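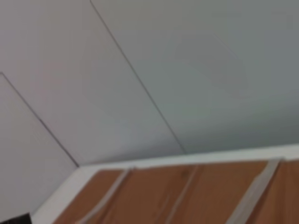
One written reply to the consultation held that a record is lost on the day its box is closed without a list, and that everything done afterwards is repair work. The reply came from a small office and was among the shortest received. It is placed first in this section as it states a view that many of the offices shared, though few put it so plainly.

Home Publications Records and Archives Working Papers Contact

1/7/26
Manside Records Unit

4. Containers and their contents

4.1 Scope of the count

The survey covered 17 stores used by public offices in Manside, Omlow and Gillar. In all, 759 cartons were opened and compared with whatever description was available for them, whether a printed register, a card index or a note fixed to the lid. Steel cabinets, bound volumes on open shelves and rolled plans were left out of the count and are treated in Section 6.

A carton was taken to be listed if a member of staff with no earlier knowledge of the store could learn from the description which office the papers came from, which years they covered and what kind of business they dealt with. The test is a modest one. It does not ask for the names of single files, and it accepts a description written by hand.

4.2 Re-used cartons

Few of the offices had bought boxes made for the storage of papers. Most had used whatever cartons were to hand when a room had to be cleared, and these had first held office supplies, electrical goods, tinned food or, in one part of the Omlow store, seed potatoes. The practice is old and it is cheap. It also has effects on the record which the guidance issued to offices in the district has not so far considered.

The first effect concerns size. A carton made for goods is often much wider than a sheet of paper, so that files are laid in it in two or more rows, sometimes in different directions. Staff looking for one file will lift out a whole row and put it back in another order. At Gillar the rating papers had been disturbed in this way so often that the sequence given in the register could no longer be used, and the papers had to be sorted afresh by date.

The second effect concerns marking. A used carton already carries print on its sides, and this print competes with anything the office adds. Trade names, handling signs and old address labels all remain in view.

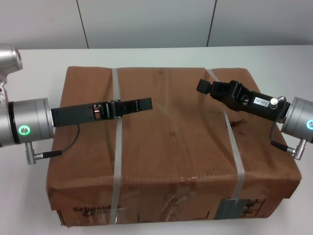
Where the office had written its own reference in pencil or ball-point pen, the earlier print was in most cases the easier of the two to read at a distance. Several registers had in fact given way to it. Entries such as "the biscuit box" or "large box, electrical" were found in the Muriithi index, and were well understood by the staff who made them. They were of no use once the cartons had been moved to another room.

The third effect is one of weight. A wide carton filled with paper cannot safely be lifted by one person, and such cartons tend to stay at floor level where they were first set down. It is at floor level that damp does most harm.

4.3 Closure

Cartons were closed in many different ways - string, tape, plastic straps, folded flaps, and in a few instances a second carton turned upside down over the first. The method of closure proved to be a fair guide to use. Cartons with folded flaps had been opened often and were the most likely to have a current list. Those closed with straps had, by the account of the offices, seldom been opened at all after transfer, and it was among them that the gaps in description were most serious.

Of the 759 cartons, 98 had no description of any kind. The offices concerned were asked whether they wished to keep the contents, and none felt able to answer before the papers had been examined. A rule that unlisted material may be destroyed after a set period, as was once proposed for the district, would therefore be applied without any knowledge of what was being destroyed. The present authors do not support it.

Figure 4. Corrugated cardboard carton bound with two plastic straps.

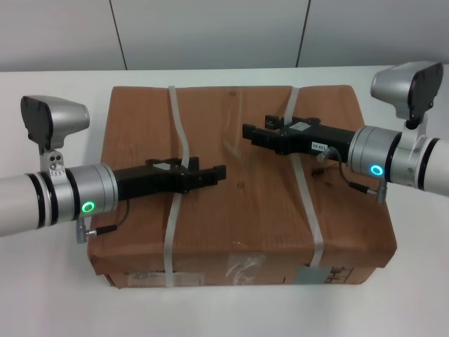 It was put to the authors at the Gillar meeting in July that listing should be left until papers are called for, and that time spent on boxes which no reader has requested is time taken from those which readers have. The argument has some force where staff are few. It overlooks the fact that papers can hardly be called for if their existence is unknown, and the requests book at Gillar bears this out: for 11 years it contains no request for any carton outside the register.

4.4 Interim measures

Full listing of the stores will take longer than present funds allow. In the meantime offices are advised to cover old print with a plain label before a carton is filled, to put the reference on two sides, and to place one copy of the list inside and keep another in the office. Wide cartons should be divided by a sheet of stiff board, so that each row can be lifted out separately. The cost of these steps is considered in Section 5, together with the terms on which the Omlow store might be shared.

This site uses cookies to remember your settings. Accept Decline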